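Grostance two-pack of red cloths, four months in

I bought these because my old cleaning rags were a disgrace and the Wolo ones I liked were out of stock everywhere. So, Grostance it was, $38 for two. Steep, I know! 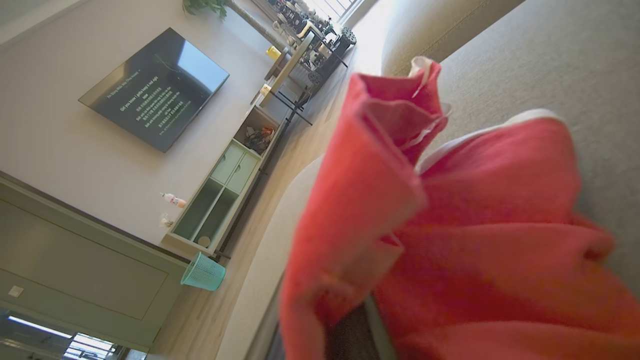 The red one, with its pale trim.

The color is a proper salmon red and hasn't bled on anything (I ran the first wash on its own, just in case). They're soft and a little fuzzy, great for dusting the TV cabinet — less great on glass, where they leave lint. I've washed mine 33 times, yes I keep a tally on the dryer, and the hems are holding.

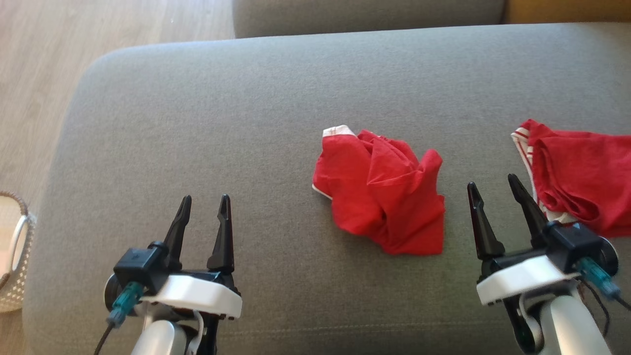 My one real gripe is folding. The fabric is so soft that it slumps, and getting a square stack takes more patience than I have after dinner. I mostly fold on the sofa, where the woven upholstery grips a bit and helps.
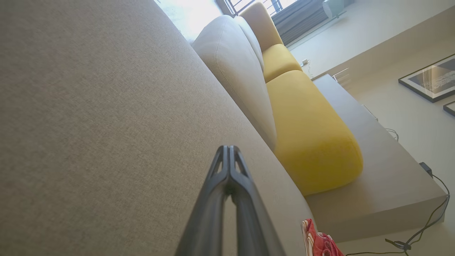 I also tried a Joltness set last February and sent it back, too thin and scratchy. If these went on sale I'd buy another pack, maybe in mustard to go with my cushions. At full price I'd wait. Four stars from me, and I'd have given five without the lint.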